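Home Reviews Packing & Storage Contact

Sisberg two-finger gripper, reviewed after five weeks of work
by Defne Ateş, 2/12/21

I work in the sample room of Drultis, a small company which prepares grocery boxes for shops. Before, we sorted all the test cans by hand, five people on each shift. Now two of the tables have an arm with the Sisberg gripper, and I was asked to write how it is to work beside it.

The first thing I noticed is that it likes short, wide cans. It comes from above, closes slowly and does not scratch the label. With the tall ones it is more careful, and so we must be more patient. On a good shift our table handles around 110 cans in an hour. My colleague Violeta Núñez is faster than this by hand, but she says that her wrists are much better in the evening.

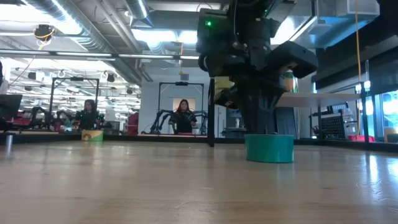 What changed for us

We lift less and we watch more. I did not expect that watching makes me so tired. After two hours I want to walk, and our supervisor agreed that we change places more often. I also had to learn new words, and how to write a fault report which another person can understand.

The fingers are black and narrow at the top, with a notch on the outer side. When they are closed they meet very well. A can that lies on its side is the difficult case: in my notes, 7 such cans from one morning had to be picked up by a person. Our old Grekov gripper was worse with this, but it was easier to clean.

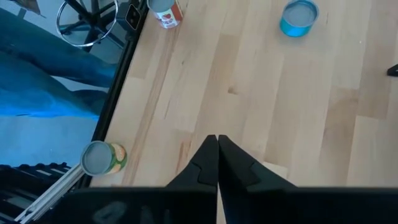 Fingers closed, with the green can lying on its side at the left.

The manual is good, although the chapter about cleaning is too short. Spare fingers came from Trương in one week. I give four stars. I would like a softer sound when it stops, and a training day for the evening shift also, who until now learned everything from us.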